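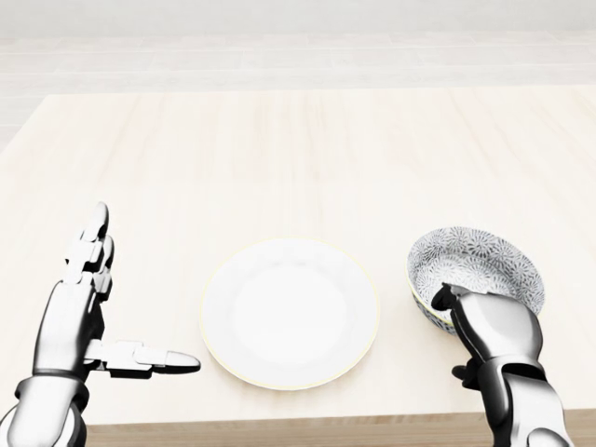
Last updated: 2021-01-01

I have worked in the dish room at Drornholm for eleven years. It's a catering kitchen, and we send out meals for offices and two care homes. On a normal day 773 plates come back to us, plus bowls and cups. Since June a two-handed machine called the Skerero has been doing part of the sorting, and people keep asking me what that's like, so I'm writing it down once.

The company that set it up is Gotunby. They did most of the early work in simulation, with a plate and a bowl on a plain table, over and over, before any of our dishes were touched. Sutrisno Yeoh was their person on site. He stayed three weeks and ate lunch with us. He asked how we pick up a bowl, and none of us had a good answer. I hook my fingers over the rim and put my thumb under the outside. I had to do it slowly a few times to find that out.

What it does now is take clean dishes off the end of the belt and stack them by type. Plates are easy for it. Bowls are slower, and it doesn't like the deep ones if they are nested crooked. It stops and a light comes on and one of us goes over. On a good day that's a handful of times before lunch. Our worst day was 53, and we shut it off at two and stacked by hand.

There were six of us on the shift and now there are five. Marta moved to the front kitchen, which she had asked for before any of this. I don't know what will happen when the next person leaves. I asked and was told it hadn't been decided.

My wrists are better. I used to wear a brace on the right one in the winter and I haven't this year. My feet are the same. The part I miss is that two people used to stand at the end of the belt and talk, and now one person stands there and mostly watches for the light.

We also had to learn Dixit, the program that logs the stops. You pick a reason from a list. "Other" gets used a lot. They want us to use it less.

Pay went up a little for those of us who took the training. It was 500 dollars once and then a small bump per hour. The extra covers my bus pass and some groceries.

They are talking about having it scrape plates next. I'd be fine with that.

126 comments | 9 shares

Get new posts by email. You can unsubscribe at any time.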